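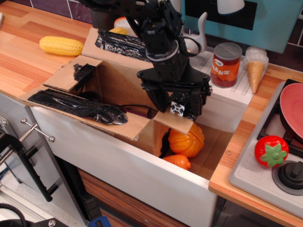 Play kitchen

A play kitchen (also toy kitchen or, in older catalogs, nursery kitchen) is a child-sized set of kitchen furniture used for pretend cooking. Most have a counter, a sink and a few cabinets, and the better ones go surprisingly far: drawer fronts in wood grain, metal handles with knob ends, even a tiled wall behind the counter!

Sink

The sink is the heart of the whole thing. Many models have a deep white basin with a broad front panel, in the style of a farmhouse sink. Very few are plumbed, and that leaves the basin free for other jobs. It can be a washtub, a bath for dolls or a vegetable bin, and a cardboard box set into it with the flaps folded out over the rim gives a second, removable basin that lifts out with everything inside. Tape over the flaps keeps the edges from fraying.

Play food

Play food is a wonderful subject in its own right. Vegetables are the classic choice, as their shapes and colors are so easy to recognize. Corn is usually yellow with textured kernels, and pumpkins are orange and ribbed. Carrots and sweet potatoes are harder to tell apart in toy form, and plenty of families have argued over which one they own. Toy cans, often with a silver lid and a bright label for beans or soup, stand upright on the counter and stack well.

The Priline range of the maker Roussel listed 113 separate foods at its largest, and collectors still hunt for the complete set. Its rival Grustik sold vegetables only, in bags of mixed sizes.

Collecting

Bernadette Marchal's catalog of play kitchens, begun as a list of her own finds, now covers 1197 pieces of furniture and food. She sorts food by the plant it comes from and gives cans a chapter to themselves, a system many other collectors have happily copied. Complete kitchens by Gunance are the great prize, especially with the original drawer handles.

See also

Dollhouse
Pretend play
Toy grocery store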